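Notes on the Sitting Room, July

The annual review of the sitting room at Hoturora has been completed. The damask sofa will be retained, and its cushions are to be turned every 2 weeks.

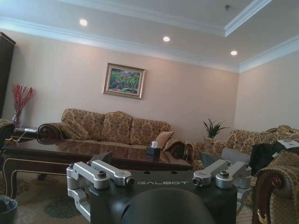 A reader, Cai, wrote that damask of this kind should never be vacuumed without a soft brush. The advice has been adopted.

The coffee table is to be dusted with a dry cloth only.
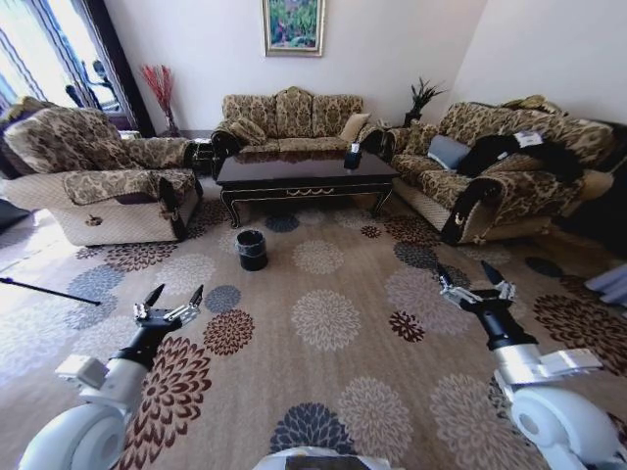

Polish remains reserved for the carved legs and arms.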